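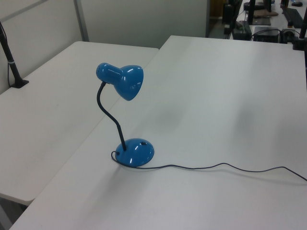
Eltik in-line cord dimmer, trailing edge

The Eltik dimmer is fitted into the flex of a table or floor lamp and needs no wall box. It is suitable for dimmable LED lamps from 3 W to 40 W and for mains halogen lamps up to 75 W. Do not use it with fluorescent lamps, motors or lamps that have a separate plug-in transformer.

The slider sets the light level and clicks off at the lower end. If an LED flickers at the lowest setting, raise the minimum level with the small screw under the rear cover — a quarter turn is normally enough. Unplug the lamp before opening the housing.

Takes two-core round or flat flex, 0.75 mm². Both cord grips must be tightened before the cover is closed. The dimmer has no earth terminal and must not be fitted to lamps with a three-core flex; for these, choose the Jerna model, which has a through terminal for the earth wire.

Housing: matt thermoplastic, black or white
Voltage: 230 V, 50 Hz
Protection: IP20, indoor use only
Supplied with: two cord grips, three cover screws, instruction leaflet

Flex, plugs and lampholders are sold separately under Akolgo fittings. Orders are sent from our Brurkport warehouse within 7 working days. For questions about compatible lamps, contact Ibrahim Aliyu in technical sales, quoting the lamp type and wattage.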